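4장. 시뮬레이터에서 양팔 로봇 처음 띄우기

3장까지 따라왔으면 Ultik 설치는 끝났고 계정도 있을 거예요. 이번 장은 제가 신입 때 제일 오래 붙잡고 있던 부분이라 좀 길게 씁니다. 이미 팔까지 움직여 본 사람은 4.3으로 바로 넘어가도 돼요.

용어 하나만 맞추고 갈게요. 우리 동아리에서 "방"이라고 하면 동아리방이 아니라 시뮬레이터 안의 맵을 말합니다. 동아리방은 그냥 동방이라고 불러요. (작년 회의록을 읽을 사람은 이거 꼭 기억하세요. 안 그러면 왜 방을 세 번이나 지웠다는 건지 한참 고민하게 됩니다!)

4.1 준비물

- Ultik이 깔린 컴퓨터. 동방 창가 쪽 데스크톱이 제일 빨라요.
- Irnavar 조종기 두 개. 왼손용에는 파란 테이프가 감겨 있습니다.
- Arnness 공유 폴더에서 받은 hagglund_rooms 묶음. 압축을 풀면 353MB예요.
- USB 허브는 쓰지 마세요. 본체 뒤쪽 포트에 바로 꽂습니다.

4.2 방 불러오기

1. Ultik을 켜고 왼쪽 위 메뉴에서 "맵 묶음 추가"를 누릅니다.

2. 압축을 푼 폴더를 통째로 고릅니다. 안에 들어가서 파일 하나만 고르면 목록이 비어 보여요. 저는 이걸로 저녁 한 번을 날렸습니다.

3. 목록에 Hägglund 묶음이 뜨면 펼쳐서 133번 방을 고릅니다. 연습은 다들 이 방에서 시작해요. 문도 있고 벽도 가까워서 팔을 조심해서 쓰는 버릇이 들거든요.

4. "로봇 배치"에서 양팔 모델을 고르고, 기본 위치 그대로 확인을 누릅니다.

5. 로딩 막대가 끝까지 간 다음에도 화면이 까맣다면 대략 90초는 기다려 보세요. 처음 한 번만 그렇고 다음부터는 금방 떠요.

참고: 폴더 이름에는 움라우트를 넣지 마세요. 맵 이름은 Hägglund지만 폴더 이름은 그냥 hagglund입니다. 예쁘게 고쳐 놓은 사람이 있었는데 그날 경로가 전부 깨졌어요.

주의: 조종기를 손에 쥔 채로 방을 불러오면 안 됩니다. 로딩이 끝나는 순간의 손 위치가 기준이 되어 버려요. 책상에 나란히 내려놓고 기다리세요.

4.3 시점 확인하기

방이 떴으면 팔을 움직이기 전에 시점부터 봅니다. 저는 몸통 시점 먼저, 손목 시점은 나중에 봐요.

1. 숫자키 1을 눌러 몸통 시점으로 갑니다. 화면 아래에 흰 몸통이 걸리고 거기서 양팔이 앞으로 뻗어 나가면 제대로 된 거예요. 팔이 한쪽만 보이면 모델을 잘못 고른 거니까 4.2의 4번으로 돌아가세요.

2. 양쪽 그리퍼 너머로 노란 문틀에 유리가 끼워진 문이 보이는지 확인합니다. 문 안쪽 바닥은 주황색이에요. 화면이 비스듬하게 기울어 있어도 건드리지 말고 그대로 두세요.

3. 손목 시점으로 바꿉니다. 화면 아래에 검은 그리퍼가 있고 손가락 두 개가 위로 서 있으면 됩니다. 팔이 위를 보고 있을 때는 천장만 잔뜩 나와요.
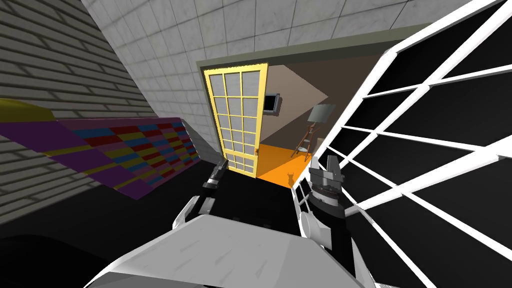
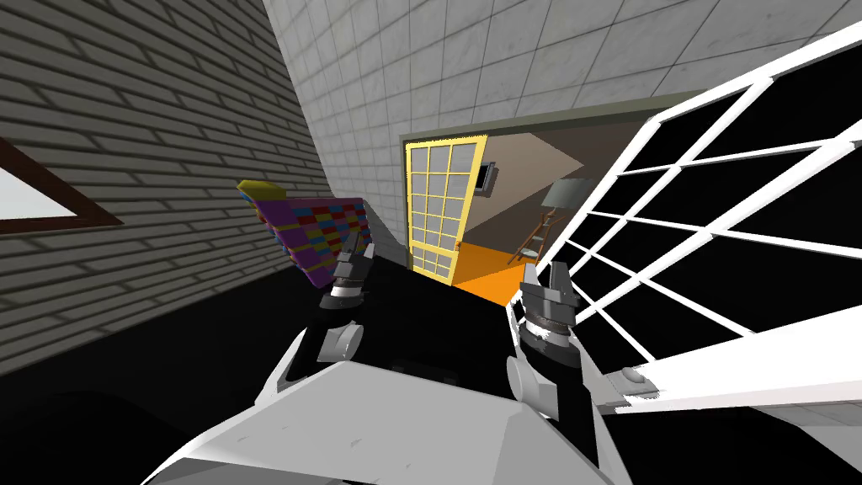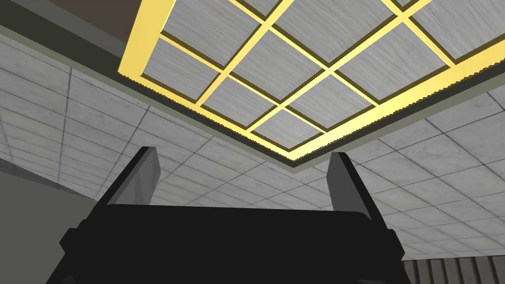
Chaltu Adugna는 초안을 읽고 나서 이 순서가 거꾸로라고 했습니다. 손목 시점을 먼저 봐야 그리퍼가 어느 쪽을 향하고 있는지 알 수 있고, 몸통 시점부터 보면 다들 방 구경하느라 팔은 안 보게 된다고요. 자기는 손목 두 개를 번갈아 보고 손가락을 한 번씩 오므렸다 편 다음에야 몸통으로 넘어간대요. 그리고 이 장에 비상 정지 키 얘기가 너무 늦게 나온다는 말도 덧붙였어요.

음, 비상 정지는 맞는 말이라 바로 적습니다. 스페이스바예요! 길게 누르는 게 아니라 한 번 톡 치면 양팔이 그 자리에서 멈춥니다. 순서는 아직 합의를 못 봤으니까 각자 편한 쪽으로 하세요. 저는 여전히 몸통부터 봅니다.

4.4 조종기 연결과 첫 움직임

1. 조종기를 왼손용, 오른손용 순서로 꽂습니다. 순서가 바뀌면 팔도 바뀌어요. 왼손을 들었는데 오른팔이 올라가면 둘 다 뽑고 다시 꽂으면 됩니다.

2. 설정 창에서 속도를 3으로 내립니다. 기본값은 훨씬 높은데, 처음부터 그 속도로 하면 벽에 팔을 박습니다. 저도 박았고 제 다음 기수도 박았어요.

3. 양쪽 방아쇠를 동시에 당겼다 놓으면 연결음이 납니다. 소리가 안 나면 음소거부터 확인해 보세요.

4. 오른팔만 천천히 뒤로 당겨 봅니다. 133번 방은 오른쪽에 흰 창살이 바짝 붙어 있어서 오른팔을 바깥으로 벌리면 금방 부딪혀요. 당길 때는 몸 쪽으로 곧장 당기세요.

5. 왼팔도 똑같이 해 봅니다. 왼쪽은 벽돌 벽이에요.

6. 그리퍼를 오므렸다가 폅니다. 방아쇠를 반만 당기면 손가락도 반만 움직이는 게 정상이고, 중간이 없이 딱 닫히기만 하면 "비례 입력"이 꺼진 거예요.

주의: 팔이 벽에 끼어서 덜덜 떨기 시작하면 힘으로 빼려고 하지 마세요. 스페이스바를 치고 "자세 초기화"를 누르면 됩니다. 조종기를 더 세게 흔든다고 빠지지 않아요. (왜 다들 흔들까요? 저도 흔들긴 했습니다.)

4.5 저장하고 나가기

1. 조종기를 내려놓고 스페이스바를 칩니다.

2. "기록 저장"을 누르고 이름은 이니셜, 방 번호, 회차 순서로 적어요. 한글 이름도 되긴 하는데 나중에 검색할 때 불편하더라고요.

3. Ultik을 끄고 나서 조종기를 뽑습니다. 먼저 뽑으면 마지막 기록이 가끔 날아가요.

4. 데스크톱은 밤 10시 전에 꺼 주세요. 12월에는 난방도 같이 꺼지니까 더 남아 있고 싶으면 외투를 챙겨 오고요.

참고: 예전 버전으로 저장한 기록은 새 버전에서 열리는데 그 반대는 안 됩니다. 집 컴퓨터에서 연습할 사람은 동방 버전이랑 번호를 맞춰 두세요. 버전 번호는 "도움말" 맨 아래 줄에 있습니다.

문 여닫기 과제는 5장에서 이어집니다. 속도는 거기서도 한동안 3 그대로 두세요.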